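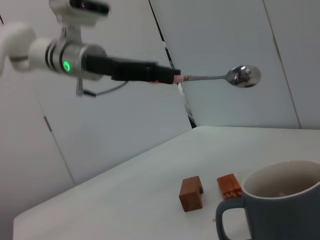
*Metal spoon, white table.*

I gave up sugar in my coffee on September 4, 2018, and I wrote down what happened because I expected to quit within the week. The notes are in the back of a Marwat pocket diary, mixed in with grocery lists.

Before that I took 2 heaped teaspoons in every cup. I never thought of it as a lot. My parents drank it that way and so did everyone I worked with at Skevow, where the machine in the hallway had a sugar button that went up to five.

The first few days were bad. I had a dull headache each afternoon and the coffee tasted like burnt toast. I was buying the cheapest dark roast at the store, and sugar had been covering for it the whole time. On the fourth day I poured most of a cup down the sink and had tea.

What helped was changing the beans. A small shop called Trirora sells a medium roast in 200 gram bags, and I picked one up on the way home from the dentist. It cost twice what I was used to paying. I drank it black and it was fine – a little sour, a little like walnuts. I finished the cup, and I hadn't done that since I started.

After that I fixed a few other things. I had been using water straight off the boil, so I started letting the kettle sit for a minute. I also cleaned the Lukar drip cone, which had a brown film I had stopped noticing.

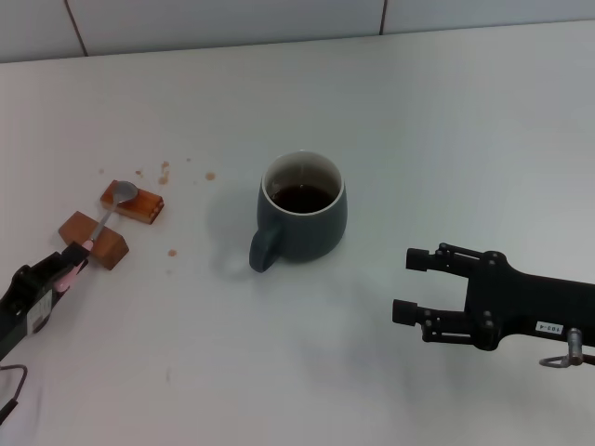

*Black coffee in the gray mug.*

By December I didn't miss the sugar. I tried a spoonful over the holidays to see, and it tasted like syrup. My sister-in-law thought I was being dramatic, but I left half of it.

I should say what didn't change. I didn't lose any weight. I didn't sleep better, probably because I still drink a cup after dinner. I eat the same amount of dessert as before, maybe slightly more. Anyone doing this for their health should look at the rest of the day too.

Some habits are slower to go. I still get a teaspoon out of the drawer with the mug, and then I have to put it back. I still buy sugar for guests, and the bag in the cupboard has gone hard along one side.

If you want to try it, I'd cut down by half a spoon at a time and skip the headaches. I went all at once and don't recommend it. Get better beans before you start. The Trirora medium is still what I buy, although they have changed the bag and it no longer closes properly – I use a clothespin.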